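The wrist camera result I don't quite believe yet

I said in February that I'd stop writing about papers and only write about things I had run myself, so this one has taken a while.

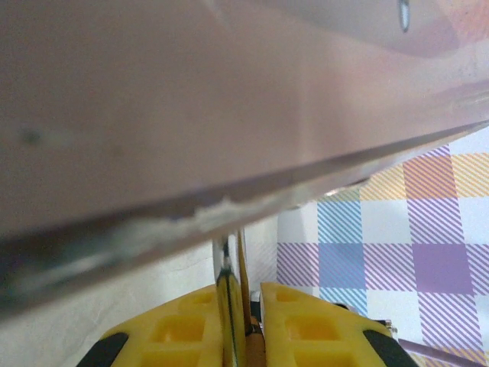
The claim, if you missed it, comes from the Cikska write-up that went around a few weeks ago. They say you can drop the overhead camera completely, train on nothing but what the wrist camera sees, and get a policy that picks and places household objects as well as the two-camera version does. Better, on some tasks. Their explanation is that the overhead view teaches the policy to memorize the table, and the close view makes it learn contact. It's a nice story. I have learned to be careful around nice stories.

What bothered me first was the test set. They report success over 300 trials, and 300 sounds like plenty until you divide it by the number of objects and the number of table layouts and find that some of those combinations got a handful of tries each. A handful of tries is a mood. If you move one object six inches between tries and call that a new condition, you can make almost any curve you like. I'm not saying they did. The paper doesn't say how far things moved, and I wrote to ask, and I'm still waiting.

So I did my own, with the caveat that my own is small. Vaughan Rewi lent me his arm time on the Grelo bench and Anahera Faulkner collected most of the demonstrations with me, because I am slow at teleoperation and she isn't. We ended up with 570 demonstrations after throwing out the ones where one of us bumped the table or forgot to start the recording. Same data, trained twice: once with both cameras, once with the overhead stream removed. Same training length, same everything else as far as I could keep it that way. We used household stuff on cloth, plain and patterned, since the paper makes a point of saying that busy backgrounds don't hurt the wrist-only policy. That was the part I was most keen to check.

What I found, in order of how much I trust it:

Busy backgrounds. They're mostly right about this. Swapping the cloth under the objects hurt my two-camera policy a lot and the wrist-only one only a little. I would have bet against that. When the gripper is right up against something, there isn't much background left to be confused by. A fair amount of the view is the object and your own fingertips, and the fingertips look the same every time. Point to Cikska.

Getting there in the first place. This is where I part ways with them. The wrist-only policy is good in the last couple of inches and poor before that. If the object starts in view, fine. If it starts out of view, the arm drifts to wherever objects usually were in the demonstrations and hopes. You can call that a search behavior if you want. I would call it memorizing the table, which was the exact crime the overhead camera was accused of. I checked by putting objects only in the corner we had used least, and the wrist-only policy went to the middle anyway, over and over, and closed on cloth.

I want to be fair here. Their method section has a line about starting every trial from a "pre-approach pose," and if you read that generously, they never claimed to solve the search. But then the comparison isn't fair the other way around, is it? The overhead camera's whole job is the part they skipped. You don't get to race a bicycle against a car, start both of them ten feet from the finish, and write a paper about how engines are overrated.

Shiny and pale things. I have the least data on this, 15 trials, so please don't quote me. The wrist-only policy seemed to struggle with big smooth surfaces up close. When one thing fills most of the image and has hardly any texture on it, the policy has very little to tell it how far away it is. An edge helps. A scuff or a mark helps too, I think, and that worries me a bit, because a policy that leans on a scuff has learned that one object and no other. Lindsay Ruddock, who read a draft of this, thinks I'm overreading noise and that I should mask the marks out and rerun before I say anything. She is probably right. I'm saying it anyway, with this warning attached.

The "better on some tasks" claim. I couldn't reproduce it. On my bench the two-camera policy won overall when the cloth stayed the same, and the two were close to even when it didn't. I can get the wrist-only one to win if I do both things at once, change the cloth and start from a pose near the object. That is a real setting and somebody may care about it. It's also a narrower sentence than the one in their abstract.

There are ways I could be wrong. My lens might be narrower than theirs, and they don't list the field of view anywhere I could find, which for a paper about one camera is strange. My demonstrations came from two people, and Anahera and I don't approach objects the same way (I come in flat, she comes in from above). It's possible that a wrist-only policy needs one consistent style and we fed it two. I'd like to split the data by operator and train again. That costs me another 35 hours on a machine I share with people who have actual deadlines, so it will happen when it happens.

Murray Whitelaw asked me whether I'd take the overhead camera off our own setup now. No. It's cheap, it's already bolted up, and it finds things. What I might do is hide it from the policy once the gripper gets close, which as far as I can tell gives you most of what Cikska is describing without having to pretend that objects always begin under your nose. I tried a crude version on Friday with a hard cutoff based on height. It jerked at the switch and knocked one object over, then did fine for the rest of the session. Too early to put a number on it.

If anyone from Cikska reads this, the three things I'd want are the field of view, the distance of the starting pose from the object, and the trial counts broken out by layout. I'll correct anything I've got wrong, at the top of the post and not in a footnote.

Raelene Ruawai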